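Kwiatkowski Street Block Association
Minutes of the meeting held 8/20/22

The meeting opened with a quorum present. The minutes of the previous meeting were approved with one correction: the bill from Lerka for storm drain cleaning was $187, not $178.

Dues
Of 219 households, 70 have not paid for the year. A second reminder goes out with the next newsletter. A motion to add a late fee failed.

Tree trimming
Gumositz will trim the maples between the church lot and the corner. Cars need to be off the north side by 7 a.m. on the day. The stump by the hydrant is the city's, and we are still waiting for an answer on it.

Speed bumps
The petition is short 3 signatures. Forms are at the front desk of the library branch.

Halloween block party
The street closure permit has been filed. Ciltix has offered a loan of folding tables – we need to pick them up and bring them back ourselves. Chili will be served again. There was a long talk about parking for the food truck and no decision. Decorations will be plastic skulls and paper lanterns, with no fog machine.

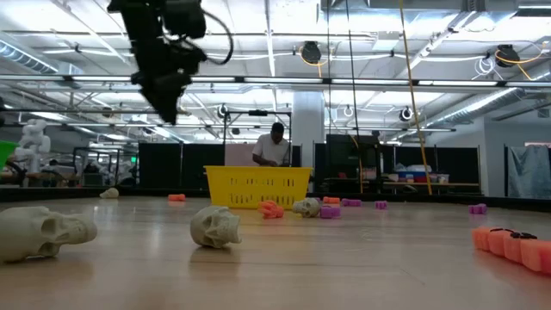

Plastic skulls, off-white, in several sizes.

Other business
The porch light contest stays in December. A request for a second dog waste station was tabled until we have a price.

Meeting adjourned at 8:40 p.m.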